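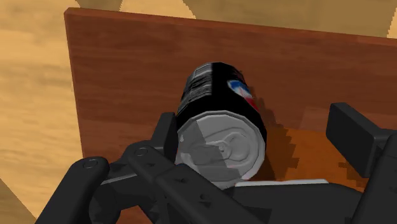 A purchase plan for robot equipment usually starts with a quote, and this unit is about what to do before you believe one. The quote gives you the arm, the gripper, the controller and a training day, all on one page with one total at the bottom. It rarely gives you the number of weeks before anything useful gets picked up. Vendors now like to fill that hole with simulation, and a rendered soda can lying on its side on a brown board, with a black gripper finger close to the left of its lid, can look like very good evidence in a sales meeting. Look at the edge of the shadow to the right of the can. It runs in stair steps. A camera over a real bench will never hand you that edge, and a vision system tuned on pictures like it has some adjusting to do, on your payroll.

I don't mean that simulation is a waste of money. I mean that it is a line in the budget like any other and should be asked the same rude questions.

Unit 6: What the quote leaves out

Reading for this unit: the Trireck case packet, sections 2 and 4. Skip section 3, we will do it in class.

The Trireck packet covers a small packaging shop that wanted one arm to clear dropped and tipped containers from a sorting table. It got two offers. Prernanora bid low on hardware and charged for simulation time by the hour. Jesine bid higher and listed simulation as included. Most students pick Jesine in the first five minutes. Read the terms again before you do.

"Included" in the Jesine offer means 300 hours, on their machines, with their object models. If your product is not in their library, somebody has to build it, and the offer does not say who. A plain can is an easy case: a cylinder, a lid, a pull tab. Shrink-wrapped trays and half-crushed cartons are a different job. The Prernanora offer is open about this and charges 37 hours per new object, which looks terrible on paper and is the more honest number of the two.

Then there is the word "validated." Both offers use it. Neither defines it. When a vendor says a grasp has been validated in simulation, ask:

Which friction values were used, and where did they come from?
How much did the object's position vary from one trial to the next?
Was the gripper model the same one you are buying, with the same fingers and pads?
How many trials were run on real hardware afterward, and may you see the failures?

If the last answer is a video, keep asking.

Veronika Gisler, who wrote the original Trireck budget, allowed 264 staff hours for moving from simulation to the bench. Her manager crossed it out as padding. The packet includes both versions of the sheet, and you should compare them line by line. The cut hours came back later under "maintenance," where they were harder to spot and nobody had planned the staffing. I have seen the same thing done with calibration, spare finger pads and floor space.

A note on grippers

Linkage grippers have a lot of pivots, and pivots wear. A simulated pin can stay perfect for as long as you like unless someone has put the wear into the model. Your plan should have a row for replacement parts in year one, even if the vendor tells you the first year is covered. Ask what "covered" does about downtime. Usually it does nothing.

Also check clearance. A side grasp needs room on both sides of the object for the fingers to come down, and room below for whatever the pads do at the table surface. Sales demos tend to put one object by itself with open board all around it. If your table is crowded, ask to see a crowded one – simulated or real – before you agree to a cycle time.

The Vakulenko rule

You will see this in older planning guides: take the integration cost in the quote and use 125 percent of it. I used to teach it. I think it is too kind to the vendor on a first installation and too harsh on a third, and it lets people stop thinking. Use it as a check on your own estimate if you like – don't hand it in as your estimate.

For next class

Redo the Trireck budget for both offers over three years. Put simulation, object modeling and bench time on separate rows. Mark every figure you took straight from a vendor with a V. Where you had to guess, write G and one sentence on what would change your mind. A sheet with no G on it will be returned.

Bring a printed copy. We will trade sheets and argue about the Vs first.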